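Markets Funds Super Property Magazine Subscribe

The dull end of the portfolio

Last updated: December

Everyone wants the growth story. Fewer people want to talk about cash, and fair enough, it's cash. But spend a bit of time with the small-fund crowd and it keeps coming up. How much do you hold, where do you park it, what's it costing you.

Ciltano holds a lot. Always has. The little Melbourne manager runs 178 million and at last report had close to a fifth of it sitting in short-dated bills. Unitholders grumble. They grumble every bull market, then go quiet.
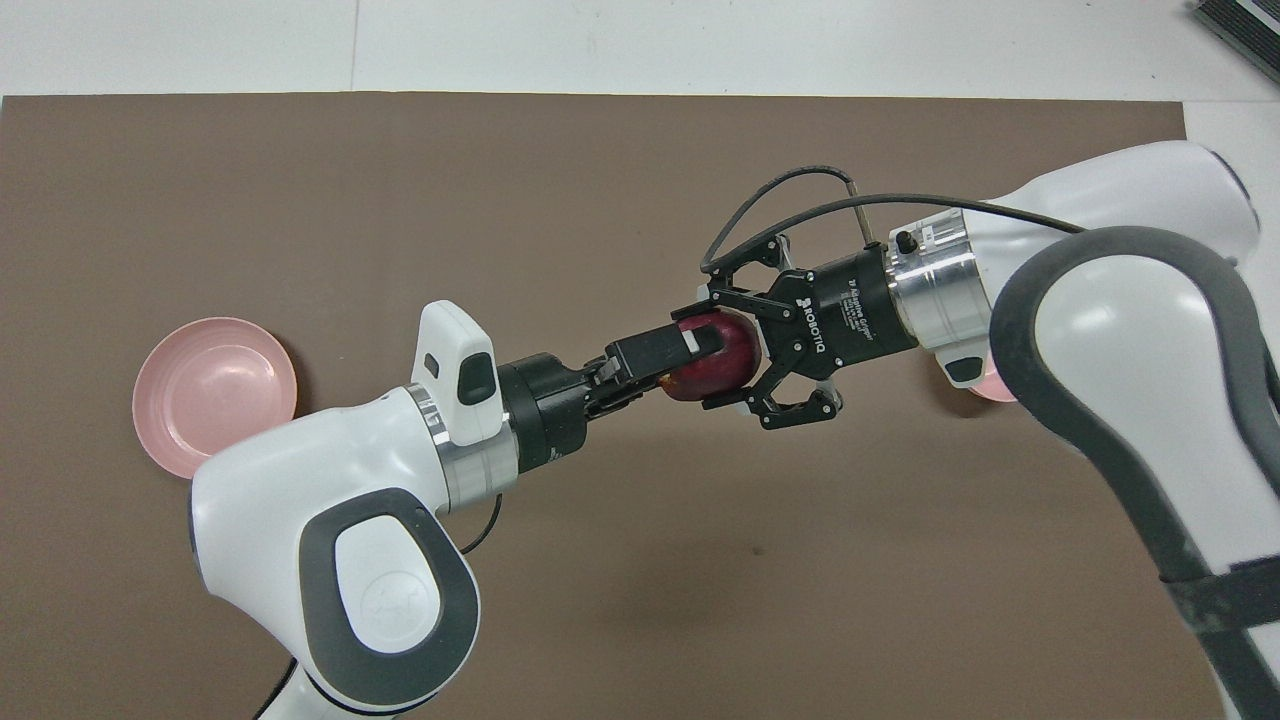 What you pay to wait

Cash drag is real. Market goes up, you don't, and the fee comes out regardless. Turberg went the other way and stays fully invested, all 991 holdings of it, basically the index with a nicer brochure. Cheaper too. Over 5 years it's beaten Ciltano comfortably.

So case closed? Not for me. Look at when the Ciltano money went to work. Three big buying spells, all of them ugly months, all of them when the phones were ringing with redemptions at other shops. Hard to do that if your already all in.

Still, you could do it yourself. Hold the index, keep a savings account on the side, skip the fee on the idle bit. Plenty of readers do.

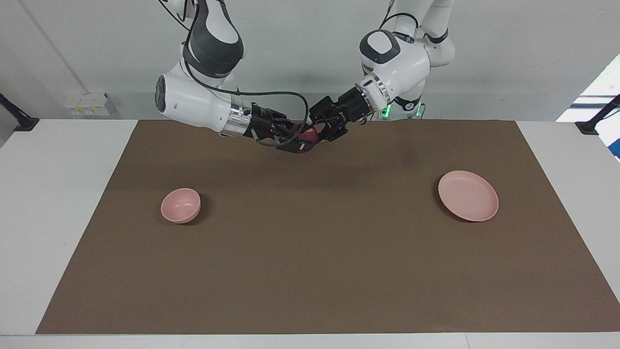
3 min read

The trouble is us. We say we'll buy the dip and then the dip turns up and it feels awful. Windus, the advice firm, makes its clients write the plan down beforehand. Price, amount, which account. One page, signed, in the drawer. Old fashioned. I like it.

Rosenthal is trying somthing in between: a fund with a hard cap on cash, five per cent, and no management fee charged on it. Small so far. Worth a look at the fine print before you get excited, the spread on the way out is wider than I'd want.

My own number? Enough for a year of bills plus a bit to play with. The rest stays in the market and I try not to check it before breakfast.

We use cookies to improve your experience. Accept Manage settings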